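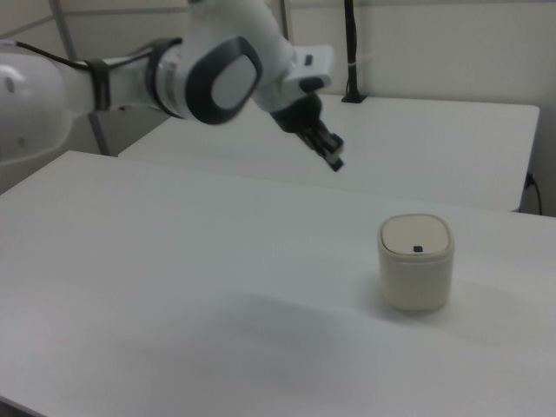

What does a grasp planner do?

A grasp planner is the part of a robot's software that decides where the fingers should go on an object, from which side the hand should come in, and how wide it should open before it gets there.

Jurine is a grasp planning program for robot arms fitted with two-finger grippers. It takes in depth data from one or more fixed cameras, works out a set of possible grasps on whatever is standing on the work surface, and passes the best of them to a motion planner. It was written by Mamta Rawat and Girish Lodhi and first released in February, with a second version following in April 2023. The program does not move the arm itself. That job is left to a separate controller, usually Unar, although any controller that accepts a timed list of joint positions can be used.

Background

Rawat began the work as a set of scripts for picking up small household containers with lids. Earlier software at the same workshop, called Vashisht, treated every object as a box and closed the fingers on its two longest sides. This was quick but did badly with rounded shapes, where the fingers met the surface at a slant and pushed the object away before they could hold it. Lodhi rewrote the part that measured surface direction, and the two pieces of code were joined under the present name.

Vashisht is still supplied with Jurine as a fallback. It is used when the depth data is too thin for the newer method, and a line is written to the log each time this happens.

How it works

Planning is done in four stages.

The first stage removes the table. Jurine fits a flat plane to the depth points and throws away everything on or below it. Plain, pale table tops can give patchy depth readings, so the height of the surface may also be typed in by hand. Where two tables stand close together at slightly different heights, each needs its own entry.

The second stage groups the remaining points into objects. A group with too few points is dropped as noise. Points belonging to the arm are removed by comparing them with a model of the arm in its current position — a step that depends on the camera being properly calibrated. If the calibration has slipped, part of the gripper may be left behind and treated as something to be picked up.

The third stage produces the grasps. Up to 2,000 are tried for each object by default. Each one is a position, a direction of approach and an opening width. Any grasp in which a finger would pass through the table or a neighbouring object is rejected at once.

The fourth stage gives the remaining grasps a score. The score goes up when both fingers meet the surface squarely and when the line between them passes near the middle of the object. It goes down when the wrist would have to turn close to its limit. The weights are kept in a plain text file.

Lidded objects

A container with a separate lid is a known difficulty. A grasp that closes on the lid may be scored well and still lift only the lid. Jurine has a setting that keeps the fingers a fixed distance below the highest point of the object, and for low, squat containers this often leaves only a narrow band to hold. The setting is off unless the user turns it on.

Small raised parts such as buttons are usually smoothed over by the depth camera and have little effect on the result.

Testing

The second version was tested on the Wesach set, a collection of recorded table-top layouts put together by Lodhi. Of 3,698 planned grasps, 2,842 were carried out without the object being dropped or knocked over. Most of the failures were put down to errors in depth at the far edge of the object, which a single camera cannot see. Adding another camera on the opposite side is advised in the manual, but the set holds no recordings made that way.

Limits

Jurine plans from a single moment. It does not follow an object that is moving, and if something is shifted after the plan has been made, the arm will still go to the old place. Clear and mirror-like objects are not supported. Suction cups and hands with more than 2 fingers are also outside its scope, though the file format leaves room for them.

See also

Motion planning
Hand-eye calibration
Point cloud
Unar (controller)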